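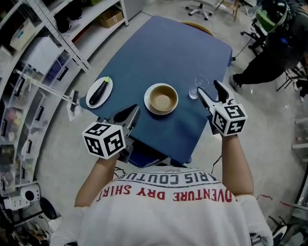
Bevan table-setting project: fault review meeting
Friday, 9:30, Clundavell, upstairs room

Present: Emiko Okabe (chair), Ilir Živković, Junpei Oshima, Jolanta Stępień (minutes)
Apologies: Tatsuya Ebihara

1. Last minutes
Agreed. The chair purchase is carried over to next month.

2. Right gripper fault
Junpei reported that the right hand-held gripper closed late in 29 takes on Monday's list. The jaw position in the log trails the trigger by up to half a second and then jumps. The left gripper logs are clean. He swapped the cables between sides and the fault stayed with the right unit, so he thinks it is the encoder or its connector.

Ilir asked if the late takes could be corrected afterwards. Junpei said no, the delay is different each time. Emiko ruled that all 29 are to be marked bad and kept out of the Vatico delivery. The total so far is 317 good takes. Jolanta to tell Vatico.

3. Pinched finger
Ilir caught a fingertip between the jaws while clearing the stemmed glass after a take. The jaws closed when he had already let go of the trigger. Skin not broken, entered in the accident book. It was the right unit again.

Discussion about whether work should have stopped at the first late close. Emiko said yes, and that this applies to everyone. Ilir would like a cutoff switch that can be reached without putting the grippers down. Junpei has priced a foot switch from Casetent and will send the quote round.

Until the unit is repaired:
- right gripper not to be used
- power off before anyone reaches near the jaws
- glass items off the task list; plate, bowl and eggplant tasks may go on left-handed

4. Cables
Jolanta raised the cables running by the operator's chair. Tatsuya to reroute them when he is back.

5. Actions
Junpei: open the right unit, report by Wednesday
Jolanta: email Vatico, update take list
Emiko: decide on foot switch once quote is in
Tatsuya: cables

Closed 10:25.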